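Pratard Suturing Set: data card

Student project, surgical robotics elective, Osagie Hall lab
Maintainers: Osaze Dauda and Ebuka Ugwu
Status: in use for the elective, still changing

Summary

Pratard is a set of short recordings of robotic suturing, each with a text label for the step being done. We put it together for our term project, which asks whether a small model can tell which step of a stitch the operator is on from the video and the arm positions. The first version was finished in April. Other teams in the class are welcome to train on it. Please read the section on known problems first.

Contents

- 33 sessions, split into 1200 labeled clips
- 2 kinds of view: a fixed workspace camera and small cameras at the instrument wrists
- joint positions and jaw angles for both arms, one file per session
- a label table, one row per clip
- a session sheet with the operator code and free-text notes

Folder layout

sessions/ holds one folder per session, numbered in the order they were recorded. Inside each are fixed/, wrist/ and arms/. The label table is labels.csv at the top level. The notes are in notes/ as plain text, typed as the operator dictated them, so spelling and abbreviations vary.

Labels

There are 5 labels:

- position: needle held in the driver, not in tissue
- drive: needle entering or passing through tissue
- pull: thread being drawn through
- tie: any part of making the knot, including wrapping the thread
- cut: trimming the tails

A clip gets one label only. If two steps happen in the same clip, the label is for whichever takes up more time. Osaze labeled the odd-numbered sessions and Ebuka the even-numbered ones, then we swapped and marked disagreements in the column named check. We settled those together on Tuesday afternoons. Rows we could not settle keep the value "open" in that column and should be left out of scoring.

Loading

The loader is a single Python script called read_pratard.py. It needs NumPy and OpenCV. Run it from the top-level folder with the session number and it returns video paths, arm data and labels in matching order. Times are in seconds from the start of the session. Arm positions are in meters and jaw angles are in radians.

Do not resample the arm data before matching it to the video. The script does the matching with the original timestamps, and resampled files will shift the labels.

Splits

Use splits/train.txt and splits/test.txt. The split is by session, so clips from one session never land in both lists. An earlier version split by clip and gave scores that were much too high. If you still have results from that version, please rerun them.

Known problems

- Position and pull are easy to mix up in the fixed view when the needle is small or hidden behind the jaws. The wrist view sometimes helps.
- Finished knots stay in view for the rest of a session. A model can learn to count knots and guess the step from that. We saw this in our first baseline and have not fixed it.
- Bright reflections on wet tissue and on the metal instruments throw off simple thresholding. Do not use color alone to find the needle.
- The wrist cameras have a shallow range of sharp focus, so an instrument can be badly blurred.
- Some early sessions have no notes.

Baseline

The baseline is a small frame encoder followed by a recurrent layer, in the folder celtix/ (Celtix is our team name for the model). It takes video and arm data together. Training settings are in celtix/config.txt. It does worst on cut, which has the fewest clips.

Use

The set is for coursework and for the Filtville student robotics meet. It should not be used to grade anyone's suturing skill. The labels say which step is happening and nothing about how well it is done.

To report a wrong label, send the session number, the clip number and the label you think is right to either maintainer. Corrections go into the next version and are listed in CHANGES.

Sample views

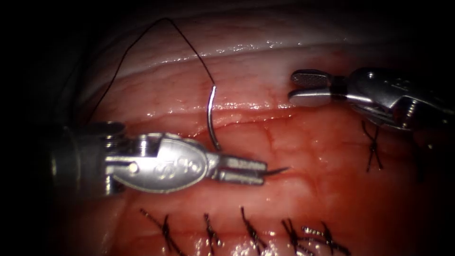
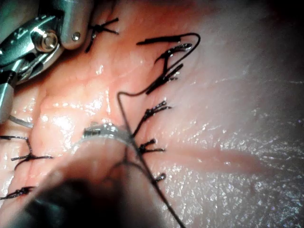
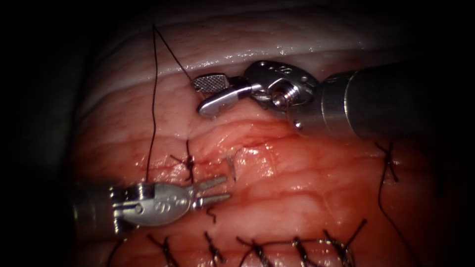
Suturing in progress. First and third: fixed camera. Second: wrist camera.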